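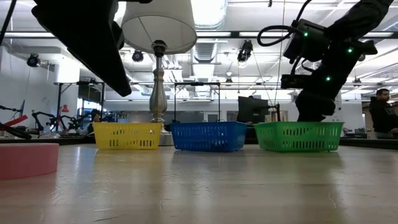

Fig. 1. Two-arm sorting table: yellow, blue and green baskets, right arm down at the green one.

Week 6 handout: House rules for shared cells
Chun-yin Su, Robot Practice, room 408

Okay, so last time we ran out of clock right when we got to the part I care most about, and a bunch of you asked for it in writing. These are my notes, cleaned up a bit. They go with the Totari reading, which you should still do (it's dry, I know, get a coffee first).

Where we left off: a formal standard tells you what a safe cell has to achieve. It won't tell you who picks up the green basket. That part is house rules, and every lab writes its own, and most labs write them badly. I've written some terrible ones myself! My first sheet at Clistavside had 55 rules on it and people followed maybe the top line. The sheet I use now has 6.

1. One person owns the stop.
Before anything gets power, somebody says out loud "I have the stop." If you have it, you don't also have a laptop, a phone or a sandwich. If you need to walk off, you hand it over by name and wait for a yes.

2. Holding still doesn't mean off.
Take the right arm in Fig. 1. Its gripper end is down behind the rim of the green basket and there are small green lights on the arm. Can you tell me from that whether it's paused, finished or about to move? I can't, and I've been doing this a long time. Treat an arm as live until the person with the stop tells you otherwise. Lights mean whatever the manual for that model says they mean, so go read the manual.

3. Hands and grippers take turns at the table.
If you want to straighten a basket, ask, wait for the stop holder to put the arms in a safe state, then reach. Yes, even for the one nearest you. Yes, even when it's only turned a little, like the blue one. I've had this argument every February for years and I'm happy to have it again.

4. Write down the layout before the run.
Color, order, which side you're counting from. "Yellow, blue, green, left to right, seen from the front" takes you ten seconds to write. If you just put "standard layout" the next team will curse you, and they'll be right to. Tall things near the work go in the notes too. A lamp standing behind the baskets is something an arm can hit, so it belongs in your collision model or it belongs somewhere else.

5. Watch the cables.
Look at the loop of thick black cable by the housing on the right arm. You want enough slack that the wrist can get where it's going without pulling, and not so much that it drags through the workspace. Run the whole path at your slow speed setting (we use 20 percent in 408) with one person looking at nothing but the cable. Do it again after any change to the path, including the tiny ones.

6. People nearby count as part of the setup.
Somebody off to the side, looking down at their own thing, hasn't agreed to anything. Tell them before you start. And I mean tell them and get an answer back, because a shout across a room with the fans going is just noise.

A side note on Catance, since two of you asked. Their checklist template is fine and you can use it if you like filling in boxes. I just think it makes it too easy to tick everything at the end, when you're tired. If you use it, fill it in as you go.

For next time: pick any cell you have access to and write your own sheet for it, one page, no more than 6 rules. Then give it to a person who has never worked there and have them read it back to you in their own words. Bring both versions, yours and theirs. We'll start with the Assunção group, who still owe us theirs from before the break.

Due August 17, 2023, on paper please, I lose email.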